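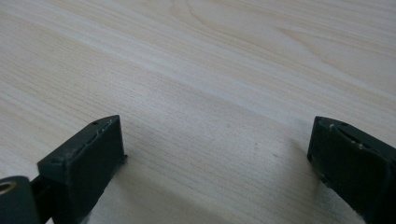
Several readers wrote in after my last desk post to ask the same thing: is the Plestetti a real work surface, or is it one of those tops that looks great for a month and then shows every coffee ring? One of them had already sent back a darker top from Lundgren and didn't want to go through that again.

Fair enough! I've had mine since June, so I feel okay about giving an opinion now. I bought the smaller size, in the light wood finish, from Trinine, and paid 96 dollars for the top plus 12 for shipping. It arrived on a Tuesday in a box that was much heavier than I'd been expecting (get somebody to help you up the stairs with it, please).

The color first, as that's what most of you asked about. On the website it looks kind of yellow. Mine is paler than that, more of a blond with a little pink in it, and in my spare room it goes almost white wherever the window light hits. The grain has those long stretched ovals toward one side and then settles down into fine straight lines. I like it a lot. My sister-in-law thinks it's busy.

I use it mostly for folding and sorting – cloth napkins, dish towels, the endless bag of rags – and for that you want something smooth. Nothing has snagged so far, not even the old muslin that snags on everything. Crumbs and lint are another story. You can't see them at all on this color, so I run my hand over the whole thing before I put anything clean down.

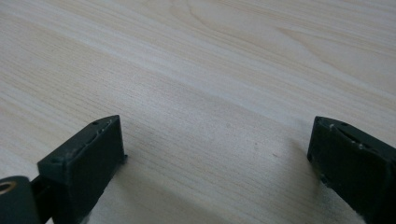
I also left a mug of tea on it overnight, not on purpose, and wiped up a faint ring the next morning with a damp cloth and a drop of dish soap. It was gone in one pass. A ballpoint line took longer, and I can still find it if I get down at eye level and look for it. I wouldn't cut anything on this without a mat.

The front corners are rounded, and I'm a big fan of that after years of bruising my hip on the old desk. The cable hole is small, though. My lamp plug wouldn't fit through and I had to run the cord off the side. If you've got a chunky power brick, measure before you order.

As for what goes on top, I keep coming back to one long narrow bin. I tried the Devix drawer set and it ate up half the surface. The bin takes folded cloths in a single row and leaves me elbow room on both sides, and I put a liner in the bottom so it's easy to empty.

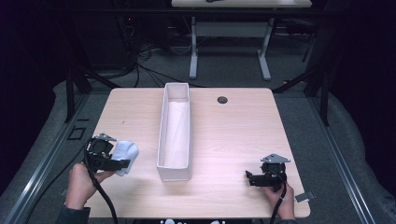 White cloth, narrow white bin, and plenty of table left over.

Would I buy it again? Yes, at this price. At 100 or a bit over I'd still say yes, but I'd want a bigger cable hole. Four stars from me. I'll update this post if that pen mark starts bugging me.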